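Drumero Item Location Data Card
Version 4, maintained by the Radetik documentation group 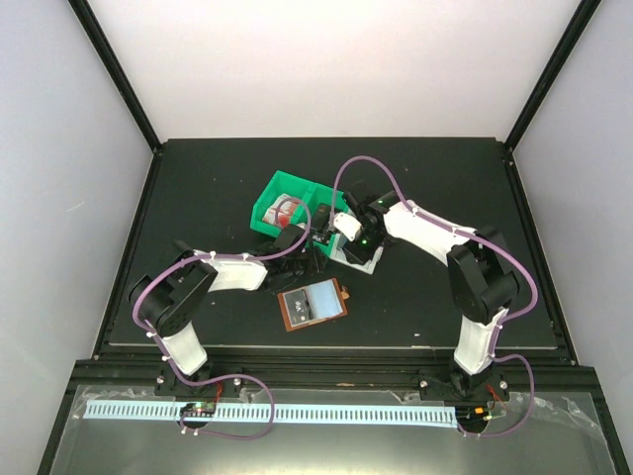
Does the data set cover items that can be missed permanently?
Every missable item is included, and each one carries the name of the last chapter in which it can be picked up. Items that remain available until the credits have the value "open" in the same column.

Summary

This data card describes a table of collectible items in the adventure game Drumero. The table contains 2,488 rows. Each row represents one item at one location. An item that appears in more than one place, depending on the player's earlier decisions, has a separate row for each place.

The data set is intended for guide writers, map makers and players who wish to track their progress outside the game. It does not contain game code, artwork, audio or dialogue.

Coverage

The table covers all 16 chapters of the main story, including the optional return to Pronda in the final act. The Dumitrescu expansion is recorded in a separate file with the same columns. Items granted automatically by the story are excluded, as are coins, ammunition and other supplies that reappear when an area is reloaded.

Columns

item_id: a permanent number, never reused after a row is withdrawn
item_name: the name displayed in the English version of the inventory
category: letter, coin plate, map piece or keepsake
chapter: the chapter number, from 1 to 16
area: the area name shown on the pause screen
condition: any decision or tool required to reach the item
last_chance: the final chapter for collection, or "open"
checked: the game version in which the location was last confirmed

Collection and review

Locations were recorded during complete playthroughs on standard difficulty. A second reviewer then visited each location from a fresh save file. Where the two records disagreed, the row was held back until a third visit settled the matter. Rows with an empty "checked" field have not been reviewed against the current version.

Known limitations

Area names in the harbor chapters changed in the May update, and 700 rows still use the earlier names. A conversion list is supplied in the folder named "areas". Item names in other languages have not been collected.

Terms of use

The table may be copied and adapted for noncommercial guides, provided that the version number is stated. Corrections should give the item_id, the chapter and the game version in use.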